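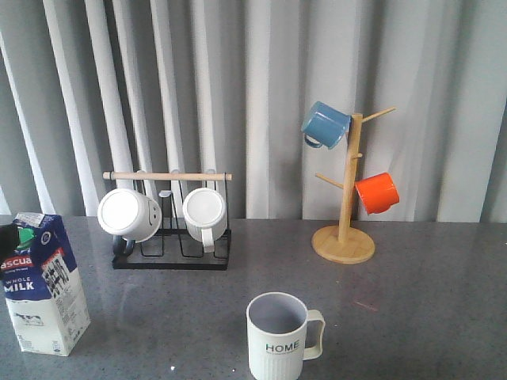

Mug station, side camera. HOME mug up front, wire rack and wooden tree behind.

Saturday, a bit after 9. Liv Tveit is on the leader arms this morning and I'm on the keyboard, so the notes are mine and the good demos are hers.

Task is still "hang the mug on the tree." We changed the prompt wording in February and I keep typing the old one, so if you find episodes labeled "put mug on rack" from me, please fix them -- we now have a rack AND a tree on the counter and it matters a lot which one you mean!

Orange and blue stay on the tree, blue on the upper left peg. Targets are the two bare pegs, upper right and lower left. Liv likes the upper right. I think we need more lower left, and we argued about this over coffee and agreed to alternate.

Episode 106 is a keeper, smooth all the way. 608 in the old Heteo set is the one to compare it with if anybody wants to see how jerky we used to be (that was me driving, I know).

Things I noticed:

The square handle on the HOME mug is a pain. With a round handle you can come in sloppy and the peg finds its way, but with this one Liv has to roll the wrist before she goes in. She does it without thinking. I had to try it three times before I got one I'd save.

Grasping by the rim is fine, grasping by the body slips on the ribs. Rim only from now on, and write it on the Floltach sheet so the evening people do the same.

Dropped 11 episodes, mostly mine, mostly long pauses where I was looking for the peg in the wrong monitor. Pauses teach it to pause, so out they go.

To do: shift the tree a little between episodes, ask Murakami about gripper lag, swap the mug order after lunch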